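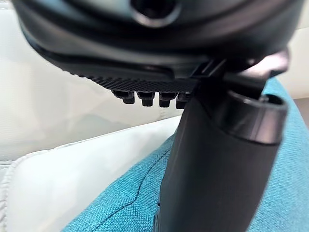 Four small black pegs in a row, under a textured strip.

Trelham Walking Group
Minutes, Saturday, November 30, 2024

Chair: Brendan Noonan, who arrived second and was therefore elected.

1. Last minutes
Accepted, with one correction. The May walk to Dundelen was 9 kilometres. It was advertised as six. The person who measured it on the map has been thanked for their interest in maps.

2. Tully track
Still closed past the second gate. The council's sign says "short delay" and has begun to fade. We will write again, more politely than last time.
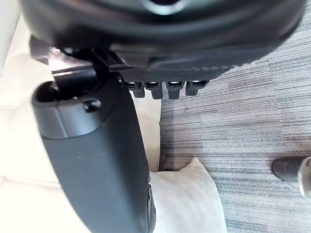 3. Morning tea
Spending on biscuits came to $50, against $20 on first aid. A motion to reverse these figures failed for want of a seconder. Scones were discussed at a length out of proportion to the scones.

4. Summer starts
Walks will leave at 6.30 am from December. Brendan asked if everyone was happy with that. The silence was recorded as agreement.

5. Other business
The Villon Road car park now has a 30 minute limit. Our shortest walk takes two hours. Brendan to ask about parking behind the bakery, and to come back with an answer this time.

Meeting closed when the urn ran out.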